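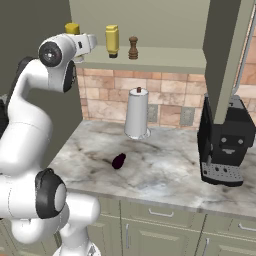 The Mollundale kitchen, with the aubergine waiting its turn.

23 Jan 2021

I have driven a robot arm through the same simulated kitchen for 6 evenings now and I'm still not bored of it! We're at 220 keepers. The target for the first round is 900, so there's a fair way to go, but the pile is growing and I wanted to write some of this down before I forget how clumsy I was at the start.

For anyone new, the project is called Magsi, and it's me and Toon Mulder doing it in our spare time. We want a small network that learns to tidy a worktop by copying a person. Toon looks after the training side from his flat in Dondgate. I sit at my desk with a hand controller, steer the arm, and press save when I like what I did (and press the other button a lot more often).

The job I've been recording this week is "pick up the aubergine and put it on the shelf". It sounds dull written out like that. But the aubergine is small and glossy and round, and if you come at it from slightly the wrong angle it rolls off towards the coffee machine. My early attempts were all hurry. I'd swoop down, nudge it, chase it across the marble and grab it in a panic. Toon trained on a batch of those and the arm learned to chase too, even when the thing was lying perfectly still. It was brilliant to watch and no use at all.

So I slowed down. I stop above the aubergine, line up the wrist, then lower it. I also keep some of the recoveries on purpose, where I miss, back off and try again, as long as they're calm ones. Leen Rawashdeh suggested that after reading my last post and it has helped more than anything we changed in the code. Thank you Leen!
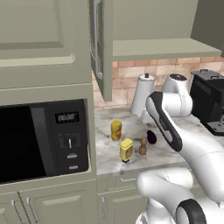 The other big change is shuffling things about between recordings. The mustard and the pepper grinder can be up on the shelf for one go and down on the worktop for the next, and I move the viewpoint as well. When everything stayed put, the model more or less memorised a path through the air. Shift the grinder a hand's width and it would sail straight into it. With the bottles on the worktop I have to plan my way in, and you can feel yourself making choices, which I suppose is the stuff we want it to pick up.

I've started keeping notes per session too, in a plain text file: layout, what went wrong, whether I was tired. Recordings made after eleven at night are worse. I bin most of them.

Sasen, the little replay tool Toon wrote in August, now lets me step through 2 recordings side by side, so I can see where one wobbles and the other doesn't. I've lost whole lunch breaks to it.

Next up are the cupboard doors. I've had a quick go at one with those long vertical handles and I was terrible at it, can't wait.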